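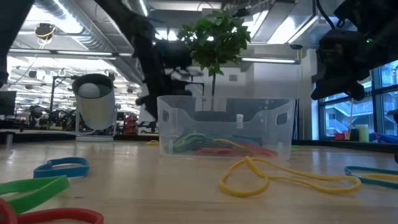
Bandas elásticas de resistencia en un cajón de plástico transparente, sobre la mesa de madera clara.

Behrouz Soltani lleva el almacén de material de Dotau, un centro de rehabilitación con 18 puestos de ejercicio. Su inventario incluye 269 bandas cerradas de goma plana. La conversación se limitó a un asunto: cómo se guardan.

«El color indica la resistencia, y con eso basta para pedirlas», explica. «Para guardarlas no separo por color. Separo por estado». Las bandas en servicio van juntas en cajones transparentes con asas recortadas en los lados cortos. Las retiradas pasan a una bolsa opaca y se dan de baja en la hoja de Prallar, el programa de existencias del centro.

Soltani probó antes los ganchos de pared. «Una banda colgada trabaja siempre por el mismo punto. En el cajón no soporta carga. Se enreda, sí, pero deshacer el enredo obliga a pasarla entera por los dedos, y ahí se encuentran las grietas».

La revisión se hace sobre la mesa. Cada banda se extiende plana, se estira a mano hasta 50 centímetros y se observa el canto. Cualquier corte visible supone la retirada. Las que presentan superficie pegajosa se lavan con agua y jabón neutro, se secan a la sombra y reciben una capa mínima de talco. «El exceso de talco es peor que la falta. Se queda en las esquinas del cajón y luego aparece en la ropa del paciente».

Sobre el plástico transparente no admite discusión: permite ver el contenido sin levantar nada. No usa tapa. En agosto, cuando la temperatura del almacén sube, los cajones bajan al estante inferior, lejos de la ventana.

El último pedido, de 185 unidades, se hizo a Vukalton. Queda pendiente decidir si las bandas amarillas, las de mayor rotación, se compran aparte.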